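3.2 Where the album sits

I'll admit I went into this part of the study expecting tables to be boring. We had asked 43 households to show us how they look through a family album, and I'd planned to write mostly about the pictures people had stuck in. Then Nataša Jurić, reading my notes in July, pointed out that I kept mentioning what the album was lying on — so we went back and coded for it. An open album takes up a lot of room, and people tend to shuffle everything else out to the sides (plants, mostly, and cups). Figure 4 has an album open on a marble-look table, with a small potted plant just past its corner. 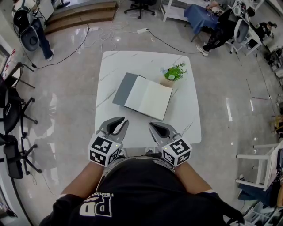

Does it matter whether the album is full? Less than we thought, as people spent nearly as long turning blank pages as filled ones, and often talked more over the blank ones.

Figure 4. Open album with blank pages, lying at an angle on the table.

I rather like the angle. Umesh Solanki and I argued over it for ages: he reads a slanted album as one meant for sharing, and I think plenty of people simply put things down crooked. Our interviews lean his way, a bit, though only in the homes where two people sat side by side.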